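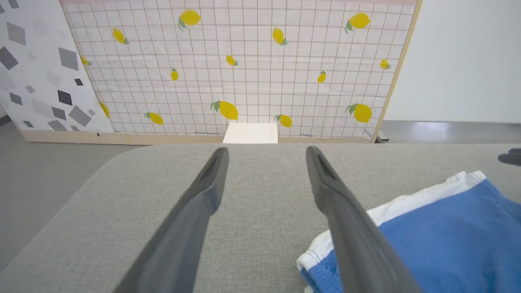
대중문화와 미디어 7주차 강의노트 (화요일반)
유명인 사과문의 구조와 유통

지난주 못 끝낸 거 먼저. 파라소셜 관계 정의는 교재 70쪽 다시 볼 것. 시험 범위 맞음. 질문 많이 왔는데 예, 들어갑니다.

오늘 할 것
- 사과문은 누가 쓰나
- 매체에 따라 뭐가 달라지나 (자필, 메모앱 캡처, 영상, 소속사 보도자료)
- 사례: Diễm Đỗ의 드라마 〈Didolcombe〉 하차 건
- 시간 남으면 팬덤 번역계정 얘기

1. 누가 쓰나

본인이 쓴다는 전제로 읽지만 실제 초안은 여러 손을 거침. 소속사 홍보팀 → 법률 검토 → 본인 → 다시 홍보팀. 이 순서가 바뀌면 글의 톤이 바뀜. 법률 검토가 마지막에 들어간 글은 대체로 티가 난다. "사실 여부를 떠나" "불편을 느끼셨다면" 이런 조건절이 늘어남.

고프먼의 정의를 그대로 쓰면 사과는 자기를 둘로 쪼개는 행위. 잘못한 나 / 그 잘못을 비판하는 나. 조건절이 들어가면 이 분리가 안 일어남. 잘못한 나가 아직 확정이 안 됐으니까. (지난 학기 기말에 나온 문제. 답안 대부분이 고프먼 이름만 쓰고 쪼개는 얘길 안 썼음. 감점 컸음)

2. 매체별 차이

자필: 진정성의 물적 증거로 읽힘. 글씨체, 고친 자국, 종이까지 해석 대상. 단점은 번역이 느림. 해외 팬한테는 이미지 한 장일 뿐이라 누군가 옮겨줘야 함.

메모앱 캡처: 2010년대 중반부터 흔해짐. 급하게 썼다는 인상을 줌. 검색 안 됨, 이게 중요함. 텍스트로 올리면 기사에 바로 복사되는데 캡처는 한 번 옮겨 적어야 됨. 지금은 자동으로 글자 뽑아내니까 별 의미 없어졌지만 관습은 남음.

영상: 표정, 조명, 옷까지 전부 평가당함. 댓글이 내용보다 태도에 몰리는 경향. 울면 우는 대로, 안 울면 안 우는 대로.

보도자료: 3인칭. "당사는", "배우 본인은". 사과의 주어가 누군지 흐려짐.

3. 사례: Diễm Đỗ

배경만 짧게. 〈Didolcombe〉 시즌2 촬영 중 하차 발표가 6월에 나옴. 제작사 Trivine 쪽 첫 입장문은 76단어. 영문 기준. 배포한 자료 3번에 전문 있음. 읽어보면 사과라는 단어가 없음. "상호 합의", "일정", "존중" 이 세 개로 버팀.

그 다음날 본인 계정에 글이 올라오는데 이건 131단어. 베트남어로 먼저, 영어는 나중에. 순서 체크해둘 것. 첫 독자를 누구로 잡았는지 보여주는 부분.

두 글 비교 포인트
- 주어: 회사는 계속 수동태. 본인 글은 '나'로 시작하는 문장이 절반 넘음
- 시제: 회사 글은 전부 현재/미래. 과거에 무슨 일이 있었는지 한 줄도 없음
- 호칭: 본인 글에서 상대 배우 Obsa Birhane를 이름으로만 부름. 성 없이. 언론이 이걸 제목으로 뽑음

마지막 게 재밌는데, 연예지 Amstead 기사가 호칭 하나로 불화설을 만듬. 근거는 그거 하나. 그런데 Birhane가 그 기사 나오고 나서 별말 없이 바다 사진 한 장 올림. 캡션 없음. 그러자 사진 해석 기사가 또 나옴. 침묵이 텍스트가 되는 과정. 지난주에 한 '부재의 기호' 여기다 연결시키면 됨.

주의: 우리는 누가 잘못했는지 판정하는 수업 아님. 작년에 토론이 그쪽으로 새서 시간 다 갔음. 글과 유통만 봅니다.

4. 유통 단계

발표 → 캡처 → 번역 → 요약 → 요약의 요약. 단계마다 빠지는 게 다름.
번역에서는 존칭, 호칭이 먼저 날아감. 요약에서는 조건절이 날아감. 그래서 원문은 조건부 사과인데 제목은 "사과했다"가 됨. 반대 경우도 있음. Đỗ 글은 사과 문장이 뒤쪽에 있어서 앞부분만 잘린 캡처가 돌았고, 사과 없다고 욕먹음. 전문이 돈 건 오후 4시 넘어서. 이미 늦음.

Chang 모델 (프린트 뒷면 표): 초기 반응은 전문이 아니라 첫 캡처가 결정한다는 주장. 표본이 작고 영어권 계정만 봤다는 한계 있음. 비판적으로 읽을 것. 그래도 Đỗ 건에는 꽤 들어맞음.

팬덤 번역계정은 시간 없어서 다음주로 넘김. 읽기자료는 그대로 읽어올 것.

과제
연예인 또는 인플루언서 사과문 하나 골라서 원문과 기사 제목 세 개 비교. A4 두 장. 원문 링크 필수, 캡처만 붙이면 안받음. 이미 수업에서 다룬 사례 제외. 미성년자 사례도 제외.
배점 80점은 분석, 나머지는 형식이랑 출처 표기.
제출은 다음 수업 시작 전까지 게시판. 메일로 보내지 말것.

다음주 읽기: 교재 5장 앞부분, 프린트 4번. 발표조는 2조인데 순서 바꾸고 싶으면 조교한테 먼저 얘기하세요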